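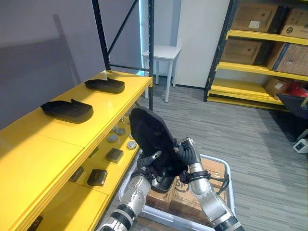 白い容器の上に持ち上げた黒い靴

pudmont-substitutions

Pudmontリーグ(アマチュアサッカー)の選手交代記録をまとめたデータセットです。1シーズン分の公式戦について、交代の時刻、退いた選手と入った選手のポジション、交代時点のスコアを収録しています。選手名と背番号は含みません。

収録範囲

参加は14クラブです。リーグ戦のみが対象で、カップ戦とプレシーズンの試合は入っていません。没収試合になった分も除きました。延期試合は実際に行われた日ではなく、もとの節番号で記録しています。

ファイル

matches.csv 試合ごとに1行。節、ホーム、アウェー、最終スコア、キックオフ時刻。
subs.csv 交代ごとに1行。matches.csvとはmatch_idで結合します。
clubs.csv クラブの略号と正式名の対応表。
notes.txt 記録用紙の読み取りで判断に迷った箇所の一覧。

文字コードはUTF-8、改行はLF、区切りはカンマです。欠損は空欄にしてあり、0や-1は使っていません。

subs.csvの列

match_id 試合の識別子
side homeまたはaway
minute 交代の時刻(分)。アディショナルタイムは次の列に分けています
added アディショナルタイム内の経過分。該当しなければ空欄
pos_out 退いた選手のポジション(GK、DF、MF、FW)
pos_in 入った選手のポジション
score_h、score_a 交代時点の得点
reason injury、tactical、unknownのいずれか

後半開始時の交代はminuteを46とせず、45、addedを空欄として統一しました。前半終了間際の交代と区別したい場合はhalf_time列(0または1)を見てください。用紙に「47」とだけ書かれていた交代は、後半2分の交代として扱っています。前半アディショナルタイムとも読めるものはnotes.txtに挙げました。
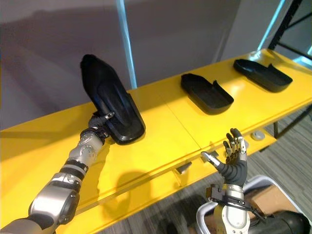 インソールに似た形の黒い成形品と黄色いテーブル

作成方法

各クラブが提出した記録用紙をスキャンし、手で入力しました。入力は2人が別々に行い、食い違った行だけ用紙に戻って確認しています。Kenaの用紙は書式が途中で変わっており、前半戦にはポジション欄がありません。この分のpos_outとpos_inは、試合前に提出されたメンバー表から補いました。補った行はinferred列が1です。

Vultorisのホームゲームは、時計が走り続ける会場で記録されているため、元の用紙では後半の時刻が80分を超えたあたりからずれることがあります。主審の報告書と照合できたものは直し、できなかったものはそのまま残しました。

既知の問題

・reasonの精度は高くありません。負傷かどうかは記録係の判断で、unknownが多いクラブと、ほとんどないクラブがあります。クラブ間の負傷数の比較には向きません。
・Steinerの試合のうち1試合で、同じ選手が二度退いたように見える行があります。用紙どおりに入力してあります。
・同じ分に複数の交代がある場合、行の順番は用紙の記載順です。実際に入った順とは限りません。
・交代時点のスコアは得点記録から計算しています。得点と交代が同じ分のときは、得点を先に数えています。

使い方

読み込みには特別なライブラリは要りません。表計算ソフトで開くと、minuteとaddedを日付に変換してしまうことがあるので、列の型を文字列か数値に指定してください。同梱のcheck.pyを実行すると、結合できないmatch_idと、範囲外の時刻を一覧に出します。現在の版で出る警告は40件で、すべてnotes.txtに載っています。

更新

訂正はsubs.csvを直接書き換え、変更した行をchanges.txtに追記します。列名を変えるときは版番号の先頭を上げます。次の版では警告カードの記録を別ファイルで追加する予定ですが、用紙の入力はまだ半分も終わっていません。

ライセンス

CC BY 4.0。利用時はデータセット名と版番号を書いてください。誤りの報告はリポジトリの課題欄へお願いします。match_idと、該当する行の内容があると確認が早く済みます。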